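8th January

Still on the great marker sort-out! I said I'd do it over the holidays and of course I didn't, so now it's January and I'm up to my elbows in caps. Silvan Leitner gave me his leftover Orketti set when he moved (bless him, but half the caps were on the wrong barrels), and those got mixed in with my old Fernar ones, and I've been grabbing browns when I wanted plum ever since.

My first idea was to sort by brand. Bad idea, it looked awful. Then I tried by color, and I kept changing my mind about where the olive goes. Is it a green? Is it a brown? I went back and forth on that for 52 minutes, I timed it. 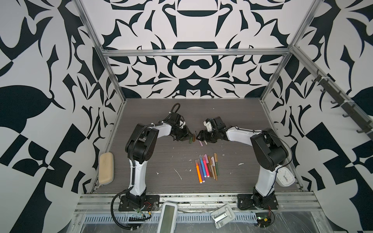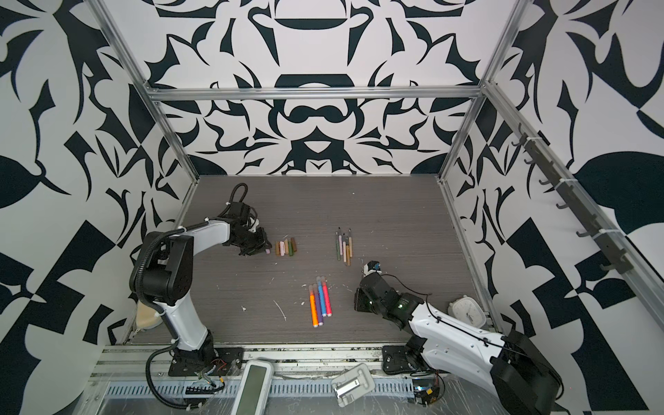 Anyway, I've decided on small groups over one big heap, warm ones together, pinks and purples together, and the muddy in-between ones get their own little pile. Any marker that squeaks on paper goes in the trash, no mercy. Grabner has a pen case for 87 pens that I keep looking at, but I told myself no shopping until I finish the leaf pages in my sketchbook. Three to go. Tea first, then the gold one needs testing.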